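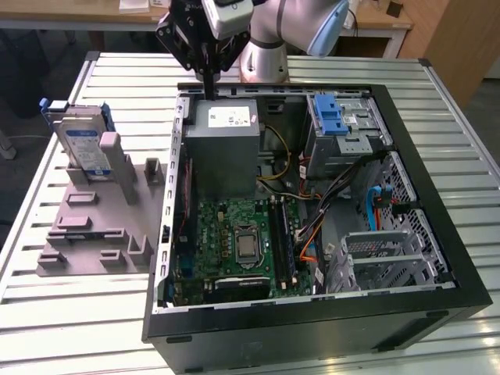 Começamos este relatório pelo que mais nos ocupou desde a última prestação de contas à Flomberg: o método de planeamento da desmontagem, que passou de uma sequência fixa, escrita à mão, para uma sequência calculada a partir do estado em que o computador chega à mesa. Foi uma mudança maior do que prevíamos na proposta e consumiu boa parte do outono, mas estamos contentes por a termos feito. Na sequência antiga, o braço tratava cada torre como se fosse igual à anterior, e bastava um feixe de cabos amarelos a cair da fonte de alimentação sobre a placa-mãe para que a trajetória deixasse de servir. Com o método novo, os cabos entram no plano como obstáculos deformáveis, com uma margem própria, e o sistema decide se contorna, se afasta primeiro ou se pede ajuda ao operador.

Relatório de progresso do projeto Nuken
Laboratório de Irncombe, 22 de fevereiro de 2026

Para quem nos lê pela primeira vez, convém recordar que o Nuken estuda a recuperação de componentes de computadores de secretária em fim de vida, com a ideia de os retirar inteiros, em condições de serem testados e reutilizados. O financiamento cobre a célula, o tempo de duas bolsas e a recolha de dados, que ficará aberta no final.

Resultados do período

Realizámos 143 desmontagens de ensaio, todas com a tampa lateral já retirada. Em 73 delas o sistema chegou ao fim do plano sem intervenção humana. É um número que nos anima, embora fique abaixo da meta que escrevemos na candidatura, e preferimos dizê-lo já aqui, sem esperar pelo relatório final. As paragens concentram-se nos cabos de dados, sobretudo quando fazem um laço junto à parede da caixa, e nas patilhas das gavetas de discos, que variam muito de fabricante para fabricante e nem sempre cedem à força que estimamos.

O conjunto de dados conta agora com 2067 tentativas de preensão anotadas. A anotação foi mais demorada do que o previsto, porque a meio do caminho decidimos distinguir entre "preensão falhada" e "preensão bem-sucedida com arrastamento de cabo" – uma distinção que obrigou a rever tudo o que já estava feito, mas que acabou por melhorar bastante o modelo.

O suporte Sandhu

A peça cinzenta onde pousamos os componentes, a que chamamos suporte Sandhu, vai na versão 3. As ranhuras permitem deixar um disco rígido ao alto, na sua gaveta, e essa posição facilita a leitura da etiqueta e a preensão seguinte. Falta-nos ainda um encaixe satisfatório para os módulos de memória, que na versão anterior ficavam com demasiada folga.

Dificuldades e desvios

Em dezembro a célula esteve parada enquanto aguardávamos um sensor de força de substituição. Aproveitámos para rever o código de calibração, tarefa que vinha sendo adiada, mas o calendário dos ensaios ressentiu-se. Não pedimos reforço de verba; pedimos, isso sim, que a rubrica de deslocações possa ser transferida em parte para consumíveis, conforme a tabela enviada em anexo.

Próximos passos

Até ao próximo relatório queremos repetir os ensaios com caixas de formato mais pequeno, onde o espaço entre a fonte e a placa-mãe é bem mais apertado, e comparar os dois métodos nas mesmas máquinas. Gostaríamos também de receber a equipa da Flomberg em Irncombe para uma demonstração, na data que vos for mais conveniente.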